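ANDORTHORPE VISITOR AND TOURISM BOARD
Minutes of the Regular Meeting, July 9, 2019
Lomine Room, Harbor Office

Present: Duarte Nogueira (Chair), the Vice Chair, five members, the Board Clerk. The member for the Drarnley ward sent apologies.

1. Call to order
The Chair called the meeting to order at 4:00 p.m. and confirmed that a quorum was present.

2. Approval of minutes
The minutes of the previous meeting were approved with one correction. Under item 6, "ferry dock" should read "ferry terminal."

3. Walking trail to Drarnley Point
The Clerk reported that trail counters at the lower gate recorded 2,103 walkers during the last quarter. Members discussed the condition of the upper section, where the handrail has come away from two posts. The Parks Office has accepted the repair and will close the upper section while the work is carried out. A notice will be placed on the visitor website and at both trailheads.

The Vice Chair asked whether walkers could be sent by way of the old quarry road during the closure. The Clerk replied that the road crosses private land and that written consent would be needed from the owner. The Clerk was directed to write to the owner and report back.

4. Guided boat tours
The Board reviewed an application from Esteves Boat Tours to run guided trips to the Lomine sea caves from the public dock. The application asks for two departures each day, with up to 23 passengers on each. Proof of insurance and the captain's license were attached.
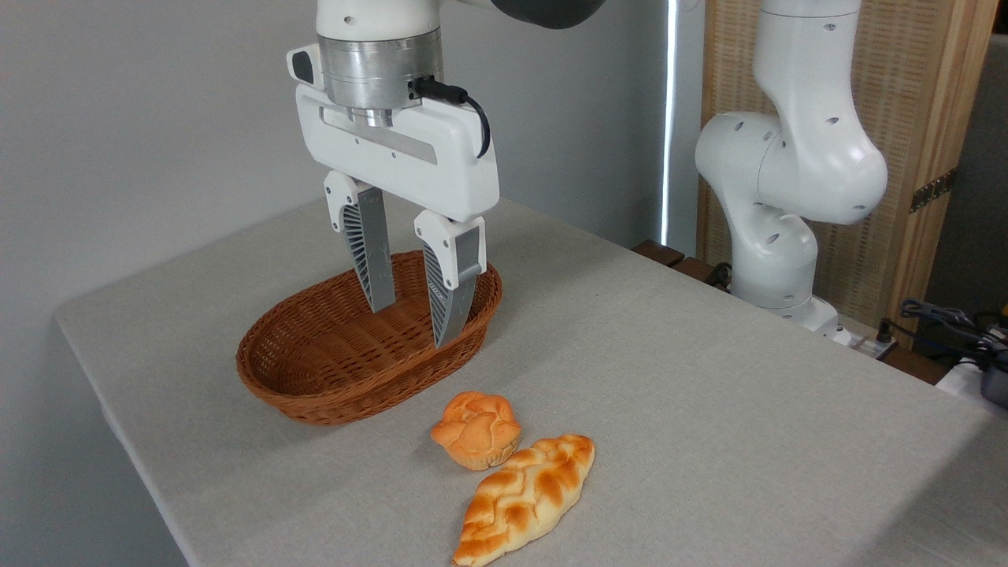
Members raised the matter of parking. The lot beside the dock is already full on most summer mornings, and the residents of Quay Street have written to the Board twice on the subject. The applicant, who was present, stated that ticket holders would be asked to use the upper lot and walk down.

Motion: To approve the application for one season, on condition that tickets and confirmations direct passengers to the upper lot. Moved by the Vice Chair, seconded, and carried with one member opposed.

5. Visitor map
The Clerk presented a proof of the new folding map. Members requested that the public restrooms at the market be shown, that the bus stop on Chapel Hill be moved to its present location, and that the walking time to Drarnley Point be given for the return trip as well. Delivery to hotels and guesthouses is to be completed before the fall season.

Motion: To approve payment of $200 for the additional design work. Moved, seconded, and carried unanimously.

6. Correspondence
A letter was received from a guesthouse owner requesting later opening hours at the visitor desk. The Chair noted that present staffing does not allow for this during the week. The request was held over to the September meeting, when the desk schedule will be reviewed.

7. Public comment
One resident asked that the bench at the overlook be repaired. The matter was referred to the Parks Office.

8. Adjournment
There being no further business, the meeting was adjourned at 5:25 p.m.

Respectfully submitted,
Board Clerk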